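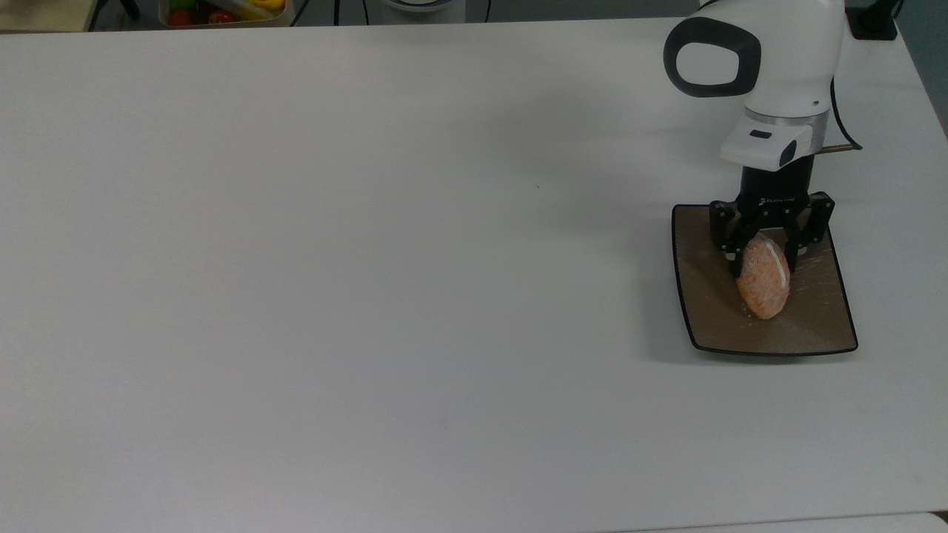 By Darius Kalniņš, Tremura Communications
Released Thursday, 9:00 a.m. | Caltville

Tremura publishes working rules for robot handling of soft produce

CALTVILLE — Tremura today published a set of working rules for robot arms that pick up and place soft fruit and other easily bruised items. The document, titled the Tovwood Practice, is free to download and may be used by any lab, packing operation or equipment supplier without a license.

The Tovwood Practice covers single arms fitted with two-finger grippers and working at a fixed table. It sets out how a station should be laid out, how an arm should be checked before a session, how closing force should be set and recorded, and what a person must do before reaching into the work area. It does not cover mobile robots, suction tools or conveyor lines.

The rules were drafted at Tremura's Caltville site and reviewed by engineers at McIver, which supplies handling equipment to produce packers. The review took in 1,488 recorded pick-and-place attempts. Of these, 163 were marked as faults under the new definitions. The largest group of faults came from closing force carried over from a previous item without being reset.

"Most sites already have rules for keeping people away from a moving arm," said Darius Kalniņš, who edited the document. "Very few have anything written down about the fruit. An operator changes from one item to another, the settings stay where they were, and the first sign of trouble is a soft spot the next morning. We wanted a short text that an operator can follow at the start of a shift."

Main requirements

The full text runs to 2 parts, one for the station and one for the operator. The main points are these.

Station layout. The table surface must be plain, level and matte or low-gloss. The target tray or plate must contrast with the table and must have a visible rim. Items waiting to be handled are kept outside the arm's working path. Cables on the arm must be secured so that they cannot pass between the fingers at any point in the planned motion.

Pre-session check. The operator inspects both finger pads for wear, residue and loose fasteners, then opens and closes the gripper with nothing in it. The stop control is tested before the first item is placed. A failed check is logged, and the station stays out of use until a second person has signed it off.

Closing force. Force is set for each type of item, starting from the lowest value that holds the item through a slow lift. The value is written in the session log. When the type of item changes, the setting returns to its starting value — operators may not carry it over, even between items that look alike.

Placement. The fingers must stay closed until the item is in contact with the receiving surface or within the release height given in the table at the back of the document. Dropping a fragile item from above that height counts as a fault even if no damage can be seen.
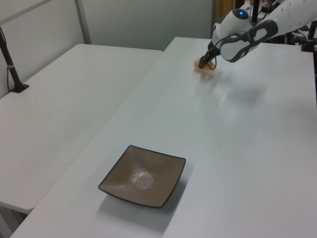 Human access and stopping

A person may enter the work area only when the arm has been stopped and its stopped state confirmed at the controller. Indicator lights on the arm are treated as a secondary sign and are never enough by themselves. Their colors and meanings differ between makers, so each station must post the meanings for its own equipment where the operator can read them.

If an arm stops while holding an item, the operator supports the item before opening the gripper. Fingers are kept clear of the jaws while this is done, and a tool or padded rest is preferred for anything wet or very soft.

Relation to existing standards

The Tovwood Practice does not replace national or international safety standards, local law or the instructions supplied with a machine. Where they differ, the stricter requirement applies. Sites remain responsible for their own risk assessment.

Availability and comments

The document, a blank session log and the fault definitions can be requested from the Tremura press desk in Caltville. Comments on the first edition are open until March. Sites that send in logs should include at least 200 attempts per type of item, with the force setting shown for each attempt. Logs without force settings will be read but will not be used in the next revision.

About Tremura

Tremura develops test methods and operator training for robotic handling. It is based in Caltville.

Press contact: Darius Kalniņš, Tremura Communications, Caltville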